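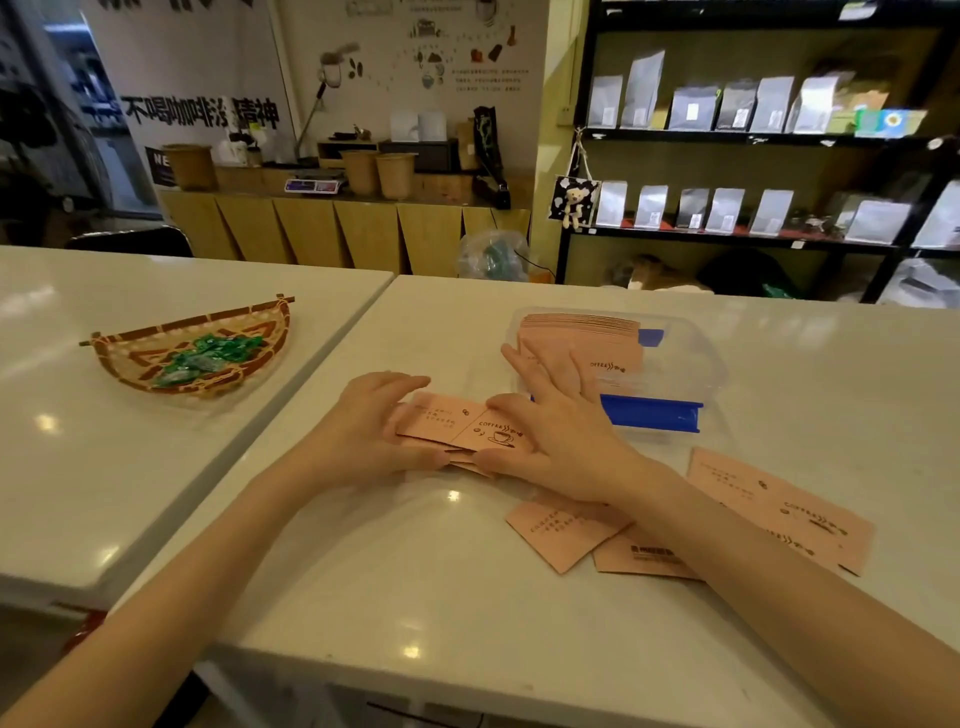 Kavness Paper Cup Sleeves, Pink, Coffee Print

Item no. 3601
Sold by Gimano Counter Supply
In stock

Pink paper sleeves for hot drink cups, printed in brown with a coffee bean mark, a few lines of handwritten-style Chinese text, the word COFFEE with curls of steam, and a line drawing of a cup on a saucer. They ship flat and take up very little room until you need them.

Details

Color: pink
Print: brown
Material: paper
Fits: most 12 oz and 16 oz paper cups
Pack: 241 sleeves, flat
Storage container: not included

What they are for

The sleeve goes around the cup and keeps the heat off the customer's fingers. It also saves you from using a second cup. The pink shows up well next to plain kraft paper cups, and you don't need to order printed cups to get a drawing on the drink. Many small shops buy plain cups in bulk and change the sleeve when they feel like it.

How to use

Take a small stack out of the pack, fan it and tap the edges even on the counter. Sleeves that have been pressed together in a carton can cling, and fanning separates them. Open one, push it up from the bottom of the cup and stop when it feels snug. Don't force it up to the rim.

Storing

Keep sleeves dry and flat. A clear plastic container with clip sides works well at the counter, and you can see when the stack is getting low. Leave the rest in the carton, away from the sink and the steam wand. Sleeves that get damp will curl and should be thrown out.

We sell a clear container under the Wumholm name that takes one full pack. It is listed under Counter Storage.

Ordering

Single packs ship in a padded mailer. Cartons hold 57 packs and ship by ground. Orders leave our warehouse within 3 working days, except in December, when it can take over a week. Unopened packs can be returned. Opened packs can't.

Printed runs vary a little in shade. If you need all your sleeves to match, order them together and write "same run" in the notes box at checkout.

Questions about this item go to Bogdan Furtună at the order desk. Please give the item number and the size of your cups.

See also

Shibata kraft paper cups, plain
Wumholm clear container with clips
Kavness paper bags, white

Page updated September 24, 2024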